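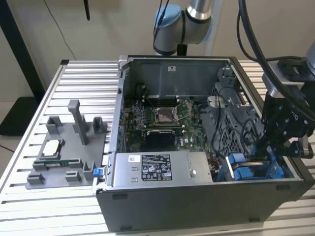
A desktop tower open on the worktable of the second cell, with the fixture plate to its left.

I have managed the refurbishment floor at Gostell since the company moved into its present building at Mivside. In that time the way we take computers apart has changed twice. The first change was a new set of benches and needs no discussion. The second was the decision to give part of the teardown work to robot arms, and several former colleagues have written to ask how the staff have fared. This post is my answer to them. It represents my own view and has been read before posting by Nives Fabbri, who represents the floor staff in the monthly meeting with management.

Our business is ordinary. Offices and schools send us desktop computers they no longer want. We test them, remove what can be used again, fit replacement parts where a machine is worth saving, and send the remainder to a metals recycler. In June we received 1401 desktop towers, the highest monthly figure we have recorded. Of these, 685 were judged suitable for refurbishment and the others were stripped for parts.

Until last year every one of those towers would have been handled by a person from start to finish. The technician laid the case on its side, took off the panel, released the drives, pulled the memory, and recorded each part on a sheet. A good technician does this quickly and without much thought, and therein lies the difficulty. The same small latches are pressed with the same thumb all day long. When Katia Bellini joined us as occupational health adviser, she reviewed our absence records and found that hand and wrist complaints made up the largest single group. She recommended that we look first at the tasks that repeated most often, and that we leave alone the tasks people said they enjoyed.

That second recommendation proved more useful than I expected. We held individual conversations with all the bench staff. I had assumed that they would wish to be rid of the dirty work. In fact very few people objected to dust or to old machines. What they disliked was drive removal and memory sorting, and after those, the record sheets. What they wished to keep was fault finding. One technician told us she would gladly never touch another drive latch but would resign if we took away her test bench. I believe she meant it.

We engaged Claststead, an integration firm, to build two cells. The first was a disappointment. It was designed to handle any tower we received, and it spent much of its time waiting for a person to come and help it. For some weeks the staff were doing their own work and the machine's as well, and the mood on the floor was poor. I should have stopped the trial earlier than I did. The minutes of the monthly meeting show that the staff asked for this on two occasions before I agreed.

The second cell was planned with the bench staff in the room. It accepts a short list of case models that arrive in large batches, and a person decides what goes on that list.
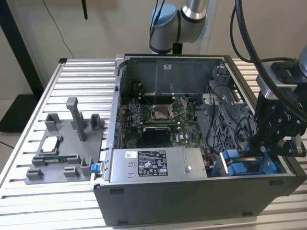
Drive cages and memory were chosen as the starting point for practical reasons. In the business towers we see most often, the drive caddies are colored plastic and can be released by hand, so no screwdriver is required for that step. Memory is less forgiving. A module that is pulled at an angle may be damaged, and we resell a good deal of memory, so the care taken over a single stick matters to our accounts. The printed fixtures were drawn by our own people, who had firm opinions about where a part should rest so that it could be picked up again cleanly. Three versions were discarded before the staff were content with one.

The arms have not removed the need for a technician. A person prepares each tower, checks it for damage, and settles anything unusual — a cable routed where it should not be, a broken latch, a case that someone has modified at home. The software we use to schedule the work, which is called Seneviratne, was set up at first to measure how many towers each attendant completed in an hour. Ms. Fabbri objected to this, and she was right to do so. An attendant's output depends on the condition of the batch, and the figure told us nothing fair about the person. The individual measure was removed and we now report by batch only.

I was asked most often about jobs, and I shall answer plainly. No one was dismissed as a result of the cells. Five people moved from the teardown benches to other duties: two attend the cells, two joined the test benches, and one went to goods inward at her own request. We did, however, leave vacant two positions that became free when their holders retired. I do not think it would be proper to describe the change as having no effect on employment. A young person looking for a first job at Mivside would have found two more openings here under the old arrangement, and the staff raised this point themselves.

Pay was the second question. The cell attendants were initially kept on the teardown grade, on the ground that they were doing the same work by other means. After some months it was accepted that they were also making decisions that used to belong to the shift lead, and the grade was raised. The agreement took too long, and I would advise any manager in a similar position to settle the grade before the equipment arrives.

There are matters on which I have no firm view as yet. Wrist complaints have fallen, but Ms. Bellini has cautioned me against drawing a conclusion from less than a year of records. Some of the older technicians report that they miss the conversation at the long benches, where eight people used to sit facing one another. The cells are quieter places to work, and an attendant may pass much of a morning without speaking to anyone. We have begun to rotate attendants at midday, partly for this reason. Opinion on the rotation is divided, and it will be discussed again at the next monthly meeting.

We have also agreed a limit. The cells may handle no more than 2000 towers before the arrangement is formally reviewed, and the staff will receive the figures at the same time as management. Should the review recommend a third cell, the bench staff will be consulted before Claststead is asked for a price. I will publish the outcome on this page once the staff have seen it.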